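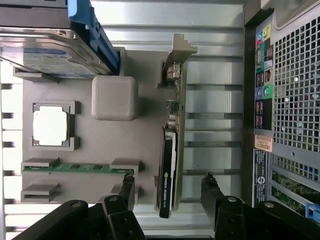
The computer case is the metal box that holds the parts of a desktop computer in their places and protects them from dust, knocks and curious fingers. It is also called a chassis, a cabinet or, when it stands upright, a tower. The case does no calculation itself, but it decides which parts can be used, how the air moves and how easy the machine is to repair. Most of the inside space belongs to the board with the processor and the memory, while a 3.5-inch hard drive usually gets a place of its own and is often held by a plastic rail or caddy, sometimes in a bright colour such as blue. The slot covers at the back close the openings that no expansion card is using.

4 min read
Share 30
Comments 4

History

The first home computers did not have a separate case in the modern meaning. The keyboard, the board and the power supply were put together in one body, and the owner was not expected to open it. In the 1980s the flat desktop case became common in offices, and the monitor was placed on top of it. This saved space on the table, but the weight of a large monitor could bend a thin cover.

The tower form became popular in the following decade. It could stand on the floor, and it gave more room for drives. Small builders in many countries bought empty towers and filled them according to the wish of the customer. One of them was the Şimşekoğlu workshop in Drerolville, which sold 315 machines in its first year and 375 in the second. Its founder, Melahat Kırmızıgül, wrote in the shop's printed catalogue that a customer "forgives a slow machine sooner than a sharp edge". Older cases did often have unfinished edges on the inside, and small cuts on the hands were a usual part of the work.

Materials

Steel is the most used material. It is cheap, strong and a good shield against electrical noise, but it is heavy. Aluminium is lighter and does not rust in the same way, and for this reason it is found in more expensive models. Plastic is used for the front, the feet and the drive rails. Side panels of glass came into fashion later – they look nice, but they must be removed with care and should not be put down on a stone floor.

Sizes

The size of a case is normally named after the largest board that fits in it. A full tower accepts almost everything, a mid tower is enough for most homes, and small cases need special attention to the length of the graphics card and the height of the cooler. The screw positions of the common board formats are standard, so a case can remain in use when everything inside it has been changed. Some large manufacturers used their own formats, and in these cases only their own spare parts will fit.

Air and noise

Cool air usually enters at the front and warm air leaves at the back or the top. Cables which hang in the middle of the case can disturb this movement. In the 1990s many cases had only the fan of the power supply, and this was enough at that time. Bigger fans turn more slowly for the same amount of air and are therefore less noisy. Dust filters help, but a full filter is worse than no filter, and it should be washed in warm water and dried completely before it is put back.

Repair and reuse

An old case is seldom worn out. The repair school in Besstead has used the same towers for teaching through many courses, and its teacher Suqin Ye recommends that beginners keep the screws of each part in a separate cup. Her course book, Iltum, gives a whole chapter to screws – there are two common threads, and they are easy to mix up. A screw that becomes hard to turn after the first half turn is probably the wrong one and should be taken out again.

See also: Power supply unit, Expansion card, Hard disk drive

Last edited Jun 13, 2023
Search articles Go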